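Notes for the film club talk, November 2024

Good evening, and thank you all for coming out, I know the parking at Eltside is no fun. (Wait for the back rows to settle. Say hello to Soledad Villalba, who lent me her tapes.)

So, tonight is Lolitz, a crime picture I have now watched more times than I would admit to my doctor. It runs a long while before anybody fires a gun, and I want to spend most of my time on that slow first stretch, the part where people get up for popcorn. Please don't get up for popcorn!

Start with old Söderlund. He owns the harbor, he owns the judge, and he spends his first big scene asking his nephew whether he has eaten. I love that scene. The nephew says yes, and we can tell he's lying, and so can the old man, and the whole rest of the movie is sitting right there in that lie if you care to look for it.

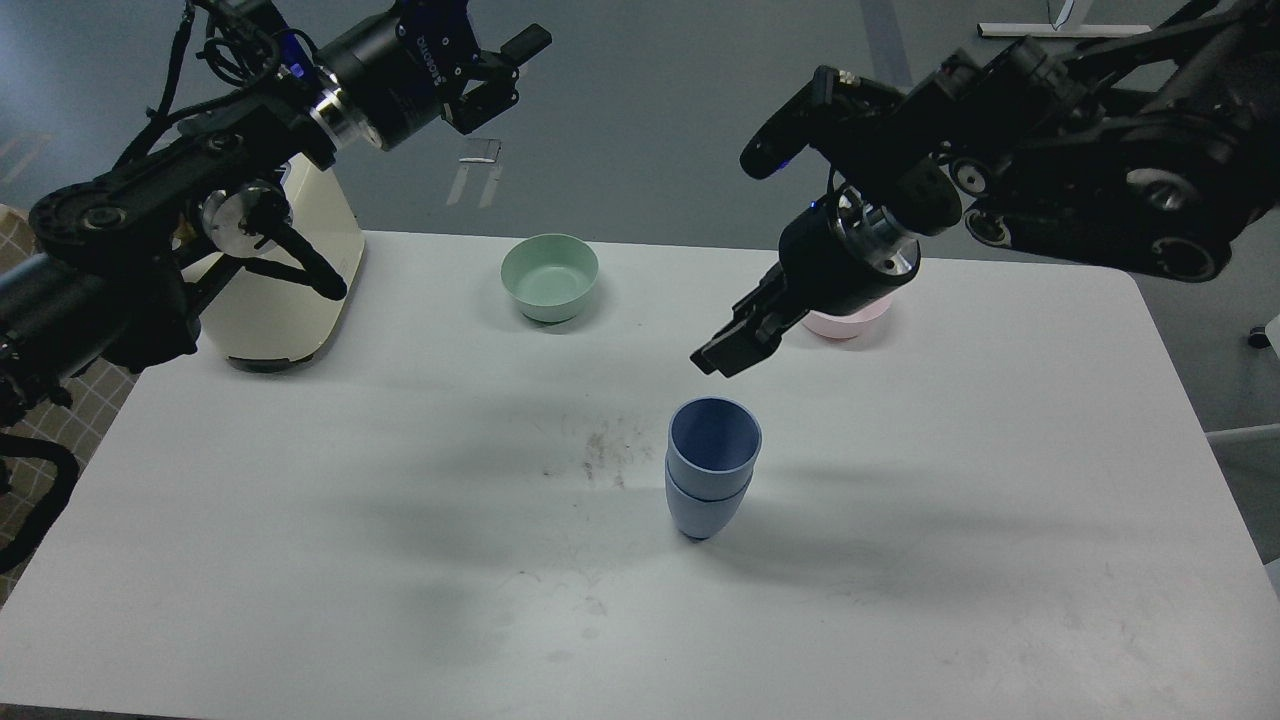 Now the nephew wants the Lakura warehouse, and he wants it before his cousin comes home in May. He goes behind the family's back and borrows 400 thousand from the people across the river. (Slow down here, last time I rushed it.) Why does he do it? My own feeling is that he's embarrassed. He is 36 years old and still gets driven to church.

Then the dinner, minute 69. Listen for how the music drops out when the cousin sits down. I'll play it twice, once with the sound off, so you can watch the old man's hands.

(If there's time: the ending, and why Soledad and I still argue about the phone call. If not, go to questions.)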